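Bridley Public Library
The Bridley Public Library will begin its revised lending schedule in August. This thread sets out the changes for cardholders at both the Main Library and the Buchanan Street branch.

Bridley Public Library
Standard loans for books and audiobooks will be extended to 42 days. Items already on loan when the schedule takes effect keep their current due date, which is printed on your receipt and shown in your online account.

Bridley Public Library
Cardholders may have up to 50 items checked out at one time. Children's cards are included in this limit. Items with a waiting list cannot be renewed, and the borrower will receive a notice by email or text message.

Bridley Public Library
Overdue charges on children's and teen materials will end. Charges already on those accounts will be cleared by staff, and cardholders do not need to apply. Replacement costs for lost or damaged items remain in place. 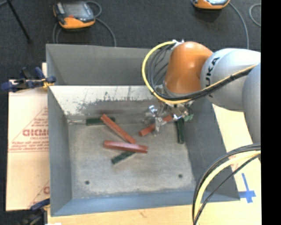
Bridley Public Library
Interlibrary loans are handled separately. The lending library sets the due date, and requests for renewal must reach our desk at least 8 days before that date. Please leave the paper band on the cover when returning these items.

Bridley Public Library
The local history collection remains for use in the building only. It now includes more than 2000 cataloged letters, maps and parish records from the Kovum estate. Readers who wish to view original documents should request them in advance through the reference desk.

Bridley Public Library
Questions about an individual account should be sent by direct message with the last four digits of the card number. Please do not post card numbers in replies to this thread.

Bridley Public Library
Printed copies of the schedule are available at both circulation desks, in large print on request. Comments on the policy may be addressed in writing to Shewit Mamo, Head of Circulation, at the Main Library. The Buchanan Street desk closes at 6 p.m.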